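2025년 4월

# 생활 속 물건 정리 실습 — 제3회 강의 자료

담당: Mwajuma Mwakyusa

지난 시간에 나누어 드린 종이는 오늘도 사용합니다. 가져오지 않은 분은 옆 사람과 같이 보십시오. 제 한국어 표현이 조금 딱딱한 곳이 있을 것입니다. 이해가 안 되는 문장이 있으면 쉬는 시간에 질문해 주시면 고맙겠습니다.

## 1. 오늘 배우는 것

오늘의 주제는 "임시 바구니"입니다. 임시 바구니라는 것은, 아직 자리가 정해지지 않은 물건을 잠깐 모아 두는 그릇을 말합니다. 교과서에 있는 말은 아니고 제가 수업에서 쓰는 말입니다. 집에서는 빨래 바구니를 그대로 써도 되고, 종이 상자를 써도 됩니다.

지난 시간에는 서랍을 다루었습니다. 서랍은 닫으면 안이 안 보입니다. 그래서 우리는 서랍 안에 칸을 만들고 이름을 붙였습니다. 바구니는 위가 열려 있고, 종류에 따라 옆도 보입니다. 그러므로 정리하는 방법도 조금 다릅니다.

## 2. 바구니를 고르는 기준

가게에 가면 바구니 종류가 아주 많습니다. 제가 수업을 준비하면서 Fonduto 매장에서 제일 싼 것을 찾아보았는데, 4,000원짜리가 있었습니다. 임시 바구니로는 이 가격의 물건도 충분합니다. 다만 다음의 점은 확인하고 사십시오.

- **옆면의 구멍.** 옆면이 그물처럼 뚫려 있으면 밖에서도 안의 물건이 조금 보입니다. 바닥 쪽에 있는 작은 물건을 잊어버리는 일이 줄어듭니다. 구멍이 너무 크면 펜이나 동전이 빠집니다.
- **테두리.** 둥글고 두꺼운 테두리가 손에 편합니다. 얇은 테두리는 무거운 물건을 넣고 들 때 손가락이 아픕니다.
- **크기.** 큰 바구니는 편리해 보이지만, 큰 만큼 물건을 계속 넣게 됩니다. 혼자 사는 분에게는 중간 크기를 권합니다.
- **색.** 색은 마음에 드는 것으로 하십시오. 저는 어두운 색을 좋아합니다. 밝은 색 물건을 넣었을 때 눈에 잘 들어옵니다.

Craddock에서 나오는 접는 바구니를 쓰는 수강생도 있습니다. 보관할 때 좋지만, 책상 위에서 쓸 때는 접히는 부분이 갑자기 꺾이지 않는지 먼저 눌러 보아야 합니다.

## 3. 책상 위에서 작업하기

바닥에서 하지 말고 책상이나 식탁 위에서 하는 것을 권합니다. 허리를 굽히지 않아도 되고, 꺼낸 물건을 넓게 놓을 수 있습니다. 바구니는 왼쪽이나 오른쪽 한편에 붙여 놓고, 가운데는 꺼낸 물건을 놓는 자리로 남겨 두십시오. 왼손잡이인 분은 본인에게 편한 방향으로 하시면 됩니다.

작은 기기는 바구니와 떨어진 곳, 즉 책상의 먼 쪽에 세워 두는 것이 좋습니다. 종이봉투나 과자 상자와 같은 통에 넣으면 화면에 흠집이 생길 수 있습니다. 하얀 기기는 때가 잘 보이므로, 자리를 옮기는 김에 마른 천으로 한 번 닦으십시오.

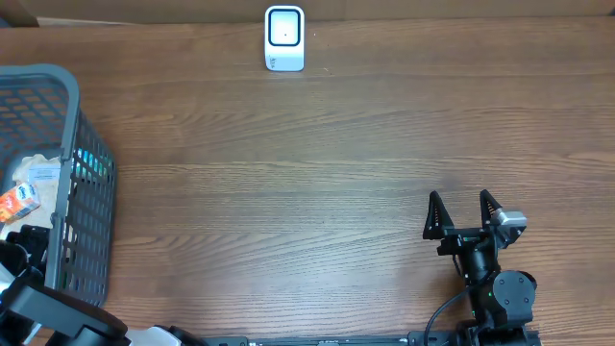
바구니 안의 물건은 위에 있는 것부터 하나씩 꺼냅니다. 한꺼번에 쏟으면 빠른 것 같지만, 상자의 모서리가 눌리거나 작은 물건이 책상 밑으로 굴러갑니다. 특히 나무 책상은 단단한 물건이 떨어지면 자국이 남습니다. 걱정이 되는 분은 얇은 천을 한 장 깔고 시작하십시오.

꺼낸 물건은 아래의 순서로 생각합니다.

1. 이 물건의 자리가 집 안에 이미 있습니까? 있으면 그 자리로 보냅니다.
2. 자리가 없으면, 이번 달에 사용할 물건입니까? 사용할 물건이면 자리를 새로 만듭니다.
3. 두 가지가 다 아니면 "보류"라고 쓴 종이 위에 놓습니다.

보류하는 물건은 다음 수업 전까지 결정합니다. 결정하기 어려운 물건은 사진만 찍어 오셔도 됩니다.

## 4. 종이봉투와 작은 상자

수강생 여러분의 바구니에서 제일 자주 나오는 것이 종이봉투입니다. 구겨진 봉투도 바로 버리지 마시고 먼저 안을 확인하십시오. 작년 11월 반에서는 빈 봉투라고 생각한 것 안에서 열쇠가 나왔습니다. 그 수강생은 이미 새 열쇠를 만든 뒤였습니다.

봉투에 라벨이 붙어 있는 경우가 있습니다. 이름이나 주소, 주문 번호가 적혀 있으면 떼어서 따로 버립니다. 잘 안 떨어지면 그 부분만 가위로 자르는 방법도 있습니다. 영수증이 필요한 물건이라면 라벨을 버리기 전에 영수증부터 찾으십시오.

다시 쓸 봉투는 손바닥으로 펴서 반으로 접고, 세워서 보관합니다. 눕혀서 쌓으면 아래의 것을 꺼내기가 어렵습니다. 저는 한 사람이 가질 봉투의 수를 20장까지로 정하자고 말합니다. 많다고 생각하는 분은 더 적게 정해도 좋습니다.

차나 과자의 작은 상자는 다음과 같이 합니다.

- 뚜껑을 열어 남은 것이 있는지 봅니다.
- 날짜가 적힌 면을 앞으로 돌립니다.
- 먹는 것은 부엌으로 보냅니다. 청소 용품과 같은 칸에 두지 않습니다.
- 빈 상자는 펴서 종이로 분리합니다. 안쪽에 비닐이 있으면 먼저 뺍니다.

상자를 기울여서 끼워 넣으면 자리는 절약되지만, 이미 열린 상자는 내용물이 흐릅니다. 열린 상자는 똑바로 세워 주십시오.

## 5. 실습 (둘이서 한 조)

가져온 물건을 조별로 바구니에 넣고, 서로 바꾸어서 정리합니다. 다른 사람의 물건이기 때문에 버리는 것은 주인이 정합니다. 정리하는 사람은 질문만 할 수 있습니다. "언제 마지막으로 썼습니까?", "같은 것이 집에 또 있습니까?" 같은 질문이 좋습니다. "왜 샀습니까?"는 하지 않기로 합니다.

끝난 뒤에 아래의 표를 채우십시오.

| 물건 | 원래 있던 곳 | 보낼 곳 | 비고 |
|---|---|---|---|
| | | | |
| | | | |
| | | | |

표의 칸이 부족하면 뒷면에 쓰셔도 됩니다. 물건의 이름은 자세하게 적으십시오. "상자"라고만 쓰면 나중에 어떤 상자인지 알 수 없습니다.

## 6. 과제

집에 있는 바구니나 상자를 하나 골라 오늘의 방법으로 정리하고, 결과를 약 800자로 써 오십시오. 잘 된 점보다 어려웠던 점을 많이 써 주시면 다음 수업을 준비하는 데에 도움이 됩니다. 손으로 써도 되고 컴퓨터로 써도 됩니다.

배점은 100점이고, 표와 글을 함께 봅니다. 맞춤법은 점수에 넣지 않습니다. 저도 자주 틀립니다.

## 7. 참고할 것

- Plondum 생활 강좌 자료집, "열린 수납" 부분. 안내 데스크에서 빌릴 수 있습니다.
- Wenemow 분리배출 안내문. 오늘 뒤쪽 책상에 놓아두었으니 한 장씩 가져가십시오.
- 제1회 자료의 서랍 그림. 서랍과 바구니의 차이를 비교할 때 보십시오.

다음 시간에는 문이 있는 수납장을 배웁니다. 줄자와 연필을 준비해 주십시오. 집에 줄자가 없는 분은 강의실의 것을 같이 쓰겠습니다.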